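The Black Stone

When Embla Bakke came back to Morine, the house of her aunt was already sold. She had two days to empty the kitchen. The new owner, a polite man named Primo Villa, wanted to keep only one thing, and it was the black panel.

"It is marble?" he had asked on the telephone.

"I don't know," she said. "My aunt always told that it was."

Her aunt Şengül had bought it in May, many years ago, from a workshop in Mekcombe. She paid 1364 for it, which was nearly all her savings, and for 18 days she did not speak about the price to anyone. Then she invited six neighbors for soup and told them everything.

As a child Embla believed that the white lines were lightning. Her aunt said no, they were rivers, and she gave them names. The longest was the Stastura. A thin one, which went up and to the right and then divided, was called the Tuncer, after a boy who had once promised to write letters.

"Did he write?" Embla asked her.

"Two times," said her aunt, and continued to wash the rice.

Now Embla packed the plates in newspaper and tied the box with string. The afternoon light came in low from the garden. She put her palm on the stone and tried to find the Tuncer, but there were so many lines, and she had been small when she learned them. 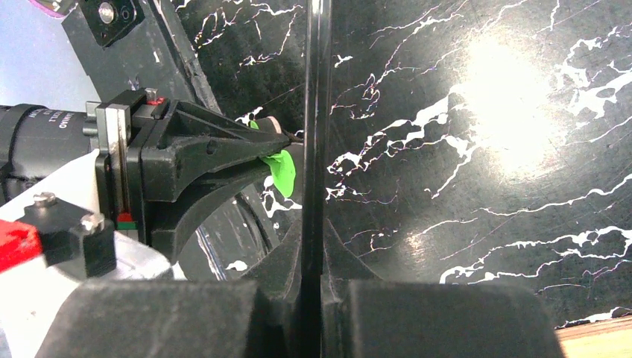

White veins on the black panel, with the light on its polished side.

She found the Stastura first. From there she went slowly with one finger – past a place where the light was too strong to look – and the other rivers came back to her, one after one.

At six Primo Villa knocked on the door. He had brought the papers and a bag of apricots.

"Come in," Embla said. "Before you sign, I must teach you some names."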